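FOR IMMEDIATE RELEASE

Jostthorpe, 9th October

Dratwood Opens Its Second Furniture Repair Shop, With Free Advice for Anybody Who Walks In

Dratwood, the family furniture repair company that has been gluing, sanding and re-caning in Jostthorpe for 31 years, is very happy to say that the doors of its second shop are now open on the old market street, and that the kettle is already on.

The new shop has four workbenches and a long counter where customers can set down a wobbly chair or a stuck drawer and get an honest opinion before they spend a cent. Most small repairs will be ready in two weeks, and bigger jobs will be priced in writing first.

"People bring us the chair their grandmother rocked them in, and they're so worried we'll tell them to throw it out," the company said. "We hardly ever do, and we love hearing the stories that come along with it!"

Dratwood will also stock Codis wood finishes, along with woven seat cane from a small workshop in Cáceres.
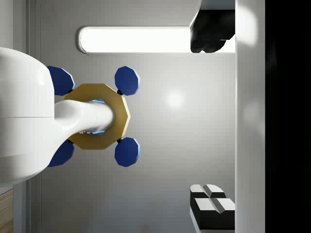
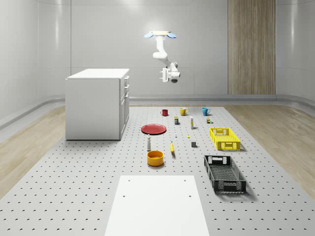
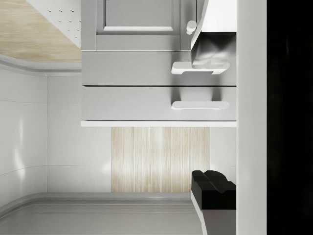
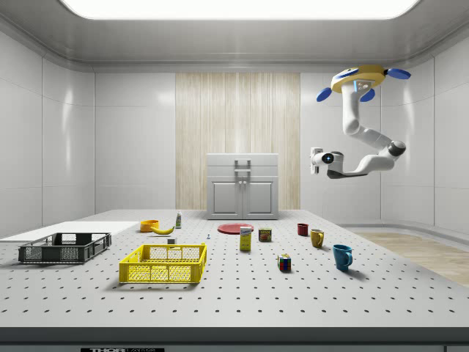 Evening classes in chair caning start later in October, with 70 places for the season. Beginners are warmly welcome, tools are provided, and sign-up is at the counter in either shop.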